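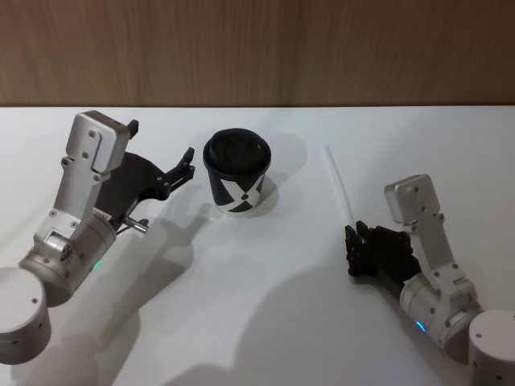

Straw station: fault review meeting, June

Minutes

Site: Ternow, upstairs meeting room
Start: 10.05 am
Present: Forough Hassanpour (chair), Nnamdi Balogun, Neema Biwott, Branislav Doležal (Otolbridge)
Apologies: Shabani Kariuki
Minutes taken by: Neema Biwott

We use cookies to remember your settings and count visits. Accept all / Manage choices

1. Minutes of the last meeting

Accepted with one change. Item 4 should have said the Mendell order was on hold, not cancelled. Nnamdi to correct the shared copy.

2. What happened

Nnamdi took the meeting through the log. The two-arm cell was on an unattended endurance run of 200 cycles. In each cycle the left arm steadies a lidded paper cup and the right arm puts a straw through the lid. At cycle 159 the left gripper reported "closed, part held" when its jaws were still open and had not reached the cup. The right arm took this as its go-ahead and started the insertion. The straw hit the lid off centre, the cup was pushed over and the right arm kept travelling down until it tripped on force and stopped.

The cup was a water-filled test cup. The water reached the back of the table and some ran down to the floor. Neema was at the next bench and pressed the emergency stop. She was not inside the marked area and was not hurt.

Forough asked whether the right arm should have stopped sooner. Nnamdi said the trip was set at its factory value, which is fine for handling boxes but too high for this job. Neema said the arm was still moving when she got to the button and that she would not have wanted a hand under it. Forough asked for that to be minuted.

3. Cause

Branislav had been through the gripper records remotely before the meeting. The left gripper dropped its connection for 800 milliseconds just as the close command was sent. When it came back, the controller read the last stored state, which was "part held" from the cycle before. There is no check on how old that reading is.

He thinks the drop came from the cable. The run from the gripper connector back to the wrist is short, and it gets pulled when the wrist turns to its full approach angle. He has seen the same thing on another customer's cell.

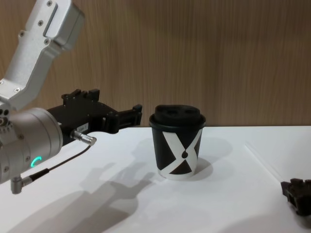 Nnamdi agreed the cable was the likely cause but said he could not make it fail on demand. He ran the approach move by hand for most of an afternoon, flexing the cable at each stop, and got one dropout, which was too brief to trigger the fault. He would like to swap the cable and keep the old one for testing.

Forough said a cable fault on its own should never have led to a moving arm. Whatever is done about the wiring, the software has to be fixed first. Branislav accepted this. Otolbridge will supply a change so that any reading from before the current command is thrown out and the cell stops with a fault. The left gripper will also have to report its jaw width, and the right arm will wait until that width matches the cup.

4. The wrist light

Neema raised that the light on the wrist gave no hint anything was wrong. She had been treating green as "all good" on that arm, and so had Shabani. Branislav said the light shows the state of the arm joint only and knows nothing about the gripper. This is in the manual but not on the card at the bench.

Agreed to reword the card. There was some discussion of adding a separate stack light for the cell. Forough is not against it but wants a price first.

5. Restart

Nnamdi asked to go back to unattended running once the cable is replaced, as the Athumani demonstration is getting close. Not agreed. Forough said no unattended runs until the software change is in and has been tested by pulling the gripper plug on purpose at several points in the cycle. Attended runs may go ahead at reduced speed, with empty cups and one person at the stop button.

After the change, the cell must complete 500 attended cycles with no false "part held" before the question comes back to this meeting. Nnamdi said that was nearly a week of somebody's time. Noted.

6. Actions

- Software change and release note: Branislav
- Replace left gripper cable, bag and label the old one: Nnamdi
- Lower the force trip on the right arm and record the new value: Nnamdi
- Write the plug-pull test: Neema, with Shabani to check it
- New wording for the bench card: Neema
- Price for a stack light: Shabani
- Tell Athumani the demonstration may be attended only: Forough

7. Other business

The drip tray ordered after the last spill has still not arrived. Neema to chase. Branislav asked for a copy of the full log, and Nnamdi will send it this afternoon.

Closed 11.20 am. Next meeting when the software change has been installed.

Recent items
Bench booking rules, updated
Mendell order: revised parts list
Minutes: straw station set-up meeting
Emergency stop checks, June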